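Jolmont Releases Clitel 2, a Planning Tool for Two-Armed Tabletop Robots

31st May – Jolmont is pleased to announce the release of Clitel 2, the second edition of its planning software for robots that work with two arms over a shared table. It is the product of a long stretch of work by our small team, and of a good deal of patience from the people who tried the early builds and wrote to tell us, kindly and at length, what was wrong with them.

The biggest change is in how the software treats containers. The first Clitel thought of a basket as a solid block with a hole in the top, and that served well enough for boxes and bins. Baskets with slots in their sides were harder, as the depth readings would slip through the openings and the planner would lose track of where the wall was. Clitel 2 fits a complete rim and wall to whatever readings it has, and then plans the gripper's way in and out around that shape. It also compares the wrist view with the wider views before each move, so a close, soft or partial look at a rim can still be put to use.

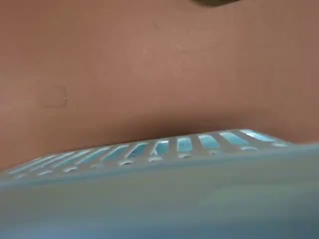
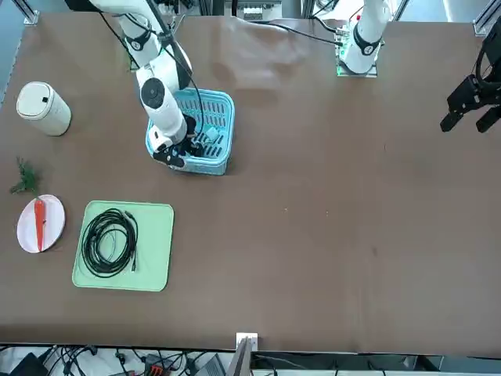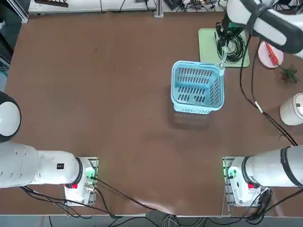

The light blue basket used in the Clitel 2 table work, from three viewpoints.

"We spent most of the winter on that rim," said Nermina Hodžić, who leads perception at Jolmont. "A person reaches into a basket without giving it a thought, and I have come to admire that more than I can say. I'm very fond of this release, and I hope people will be rough with it and tell us how it holds up."

Clitel 2 was tested against a set of 776 recorded table layouts, put together by Dušan Ionescu and Slavica Kadrić, with household items such as plates, trays and coiled cables laid out in different ways. A replay tool is included, so users can step through a plan at their own pace and see why one arm was asked to wait for the other – a question we have been asked more often than any other since December.

The software is available today to current license holders at no added cost. New users can write to Gorazd Spahić at the Jolmont support desk, who will be glad to help them get started.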